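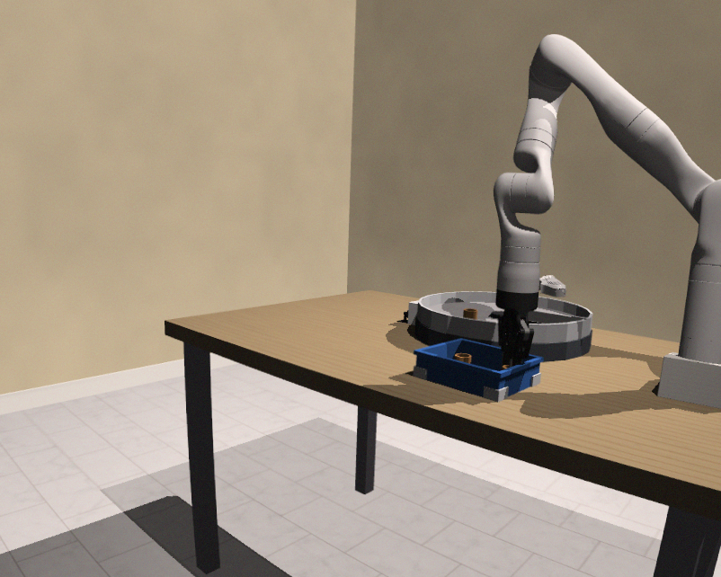 Trireo ouvre enfin son portefeuille à tout le monde, et le bitcoin se paie en caisse à Puvance

16/04/2018 — L'attente aura été longue pour les inscrits de la première heure ! La jeune société Trireo a mis en ligne ce matin la version publique de son portefeuille mobile, qui permet de conserver des bitcoins, d'en envoyer à un proche et, grande nouveauté, de régler ses achats chez les commerçants partenaires. L'application n'était accessible jusqu'ici que sur invitation, depuis le mois de janvier.

Premier terrain de jeu : Puvance, où 31 boutiques, cafés et ateliers acceptent dès aujourd'hui le paiement par code QR. On y trouve une librairie, deux boulangeries, un réparateur de vélos et même le cinéma de la place, dont la caisse a encaissé sa première place en bitcoins avant midi (une séance de l'après-midi, tarif réduit, s'il vous plaît).

« On voulait que ça ressemble à un paiement ordinaire. On ouvre, on vise, on valide », explique Pacita Mercado, cofondatrice de Trireo, jointe par téléphone quelques heures après le lancement. Elle dit avoir mal dormi, et cela s'entend à peine tant elle est lancée. Son équipe compte 14 personnes et s'appuie sur le réseau Lightning pour les petites sommes, encore tout jeune mais déjà très prometteur. Les montants plus élevés passent par la chaîne principale, avec le délai de confirmation que connaissent bien les habitués.

Côté commerçants, l'inquiétude portait surtout sur les variations du cours, et il faut dire que l'hiver a été rude sur ce plan. Trireo propose donc une conversion immédiate en euros, assurée par son partenaire Lulldale. Le vendeur choisit la part qu'il souhaite garder en bitcoins, de zéro à la totalité, et peut modifier ce réglage à tout moment depuis son espace personnel. Jonalyn Belmonte, qui tient un salon de thé à deux pas de la gare, a choisi d'en conserver 40 %. « Mon comptable a levé les yeux au ciel, mais c'est mon pari à moi et je le trouve passionnant ! »
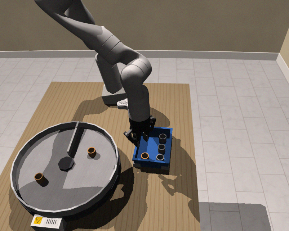
La sécurité occupe une bonne partie de la documentation publiée avec l'application, et c'est une excellente surprise. Les clés privées restent sur le téléphone de l'utilisateur, la phrase de récupération est demandée dès l'installation, et un guide illustré reprend chaque étape avec des comparaisons très concrètes. Pour faire comprendre une adresse de réception, par exemple, les auteurs parlent d'un bac bleu posé sur une table, comme celui au-dessus duquel travaille le bras gris de la photo : chacun peut y déposer quelque chose, mais seul le détenteur de la clé a le droit d'en retirer le contenu. L'image est simple, elle a ses limites, et elle vaut pourtant bien des schémas que l'on croise sur les forums.

Le code du portefeuille est publié en accès libre. Ramil Rivera, développeur indépendant qui a participé à la phase de test, a déjà signalé plusieurs défauts mineurs, corrigés pour la plupart avant l'ouverture. Il regrette en revanche l'absence de prise en charge des portefeuilles matériels — un point que Trireo promet de traiter dans une prochaine version, sans avancer de date.

Reste la question des frais. L'envoi entre particuliers est gratuit en dehors des frais de réseau, et les commerçants ne paient rien pendant les 70 premiers jours. Un pourcentage sera ensuite prélevé sur les sommes converties en euros, selon une grille que la société publiera avant la fin de cette période. Les paiements conservés en bitcoins resteront, eux, exempts de commission. On aurait aimé connaître les chiffres dès maintenant, mais le principe a de quoi séduire les plus convaincus.

Pour accompagner les débuts, la maison Maglaya prête sa salle du rez-de-chaussée à une série d'ateliers gratuits. Rowena Maglaya y accueillera les curieux avec Adelino Sampaio, formateur, qui montrera comment installer l'application, noter sa phrase de récupération sur papier et faire un premier paiement de quelques centimes. Aucune connaissance technique n'est requise, il suffit de venir avec un téléphone chargé.

L'application est disponible en français et en anglais, sur Android pour l'instant. La version destinée aux iPhone est en cours de validation. La carte des commerces partenaires de Puvance peut être consultée directement dans l'application, sous l'onglet « Autour de moi », et les commerçants intéressés peuvent s'y inscrire par le formulaire prévu à cet effet.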